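3. Where the Households Were, and How We Came to Know Them

Our second season of interviews on shared meals was carried out in and near Villanueva, and it owes a great deal to the patience of the people who let us sit at their tables.

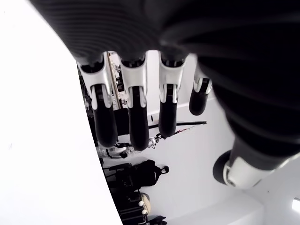
Figure 3. Four fingers, seen from above.

3.1 Finding families

We had hoped to recruit through the Plunlow survey, as we did in the first season, but by the end of August so many of the listed families had moved that we had to begin nearly from scratch. Shu-fen Au, who had lived in the district as a student and still knew the market streets well, wrote to six households she thought might put up with us. Three said yes right away, and a fourth came in that September after a long and very friendly exchange of letters (mostly about plums, it must be said).

3.2 What we asked

We kept the questions loose. Each visit began with who had cooked and who had shopped, and then we let the talk wander, which it did, often for most of an evening. Older members of a family tended to answer by telling us about meals long past, and we learned to leave the recorder running through these stories even when they seemed far from our subject. Much of what we say in Section 4 about the seating of guests comes from them. Where two people in a household remembered a custom differently, we have kept both accounts and marked them as such, following the practice in Vestisano.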